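Skostness Guest Rooms – dressing table FAQ

Questions we get asked about the dressing tables, from guests and from the people looking after the rooms.
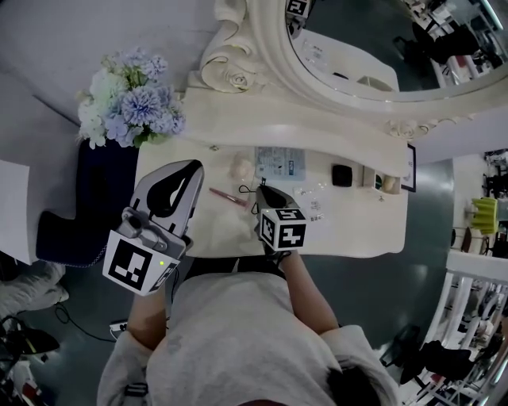

Most of the questions come in by email before a stay, so we have put the answers in one place. If yours isn't covered, write to Jomar Cabanatuan at the Firkstead office.

Does every room have a dressing table?
No. The rooms in the Skidell wing have a desk and a wall mirror. All the others have a white vanity table with a mirror and a seat.

Can I leave my makeup out during the day?
Yes. Our cleaners work around brushes, sponges, compacts and anything else on the tabletop. They won't open packets or throw out anything that isn't in the bin – even if it looks finished.

What about jewellery?
Please put small pieces away before your room is cleaned. Earrings and loose beads are easily knocked onto the floor and end up in the vacuum. There is a lidded dish at reception you can borrow.

Are the flowers real?
The ones on the vanity tables are artificial, so they don't need water. If you have brought fresh flowers, ask for a second vase and we will bring one up.

What is the best way to clean foundation or powder off the white top?
A soft cloth, lukewarm water and a drop of dish soap. Wipe again with a clean cloth. Please don't use nail polish remover, as it takes the finish off. If you spill some, blot it and let us know.

How should the carved mirror frame be dusted?
With a dry, soft brush. A clean makeup brush will do for the tight corners. Spray glass cleaner onto the cloth and keep it off the carving.

Can I plug in a hair dryer or curling iron?
Yes. Use one heated appliance at a time on a power strip, and keep cords clear of the stool. Set hot tools on the heat mat from the drawer, never straight on the tabletop.

Can I move the table closer to the window?
We would prefer you didn't. The mirror is heavy and the table takes two people to shift.

I left something behind. How long do you keep it?
We hold lost items for 64 days. Opened cosmetics are kept for 9 days and then thrown out. Quote your room number and describe the item when you write.

Page last updated 26 Aug 2024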